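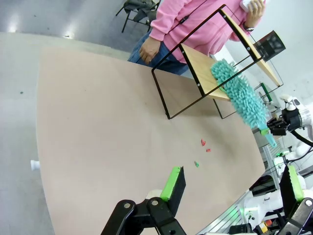

Fig. 3. Three small scraps on a tabletop.

Section 3: Setting up your club's match reports and disciplinary record

Welcome back! By now you should have your club's name and colours in Druder, and at least one team with its players. If you haven't, pop back to Section 2 and finish that first, as the steps below do lean on it rather heavily.

This section deals with the part most club secretaries worry about, namely bookings, sendings-off and the suspensions that follow. Take your time over it. Once it's set up you should hardly need to come back until next season (though do read the note on cup matches at the end).

Before you start, have your league's own rule book beside you. Druder comes with a standard set of suspension rules, but leagues do differ, and your league always has the last word.

1. Sign in as Club Secretary. Team managers can enter a match report but they can't change the rules, so if the Discipline tab looks grey you are most likely signed in under the wrong name.

2. Open the Discipline tab and choose New Season. Type a name you'll recognise later on. Elach Rovers, who tried all this out for us in September, simply put the name of the division.

3. Enter how many yellow cards bring a suspension, and how many matches it lasts. Leave the box blank if your league doesn't count them up, and please don't type a nought, as Druder will take you at your word and suspend everybody.

4. Do the same for red cards. There is a separate line for violent conduct, another for two yellows in one match, and a third for foul language, and each can carry its own length of ban.

5. Choose who gets the suspension notice. We suggest the manager and the player both, and for the under-16s and below a parent or guardian as well.

6. Press Save and wait for the green tick.

CAUTION: Changing the rules halfway through a season will work out every player's record afresh, back to the first match. Print the current list before you touch anything.

Entering a charge from the league

Sometimes a letter arrives days after the match, for something the referee didn't see. Go to the player's page, choose Add Charge and copy in the league's reference, which can be up to 500 letters and numbers long (we've never met one that needed it, but there you are). Mark it Accepted or Contested. A contested charge stays in amber and no matches are taken off until you enter the result of the hearing.

Note: Fines are kept apart from bans. If your league charges an administration fee on top, put it on its own line, otherwise the Witar accounts link will lump the two together.

Note on cup matches: Druder treats league and cup as one list unless you tick Keep Separate. Greer MacRitchie at the Agbenyega Cup asks all entering clubs to tick it before the first round.

Last revised October 2019 by Kwadwo Adjei and Maëlle Turcotte. Section 4 covers pitch bookings and referees' fees.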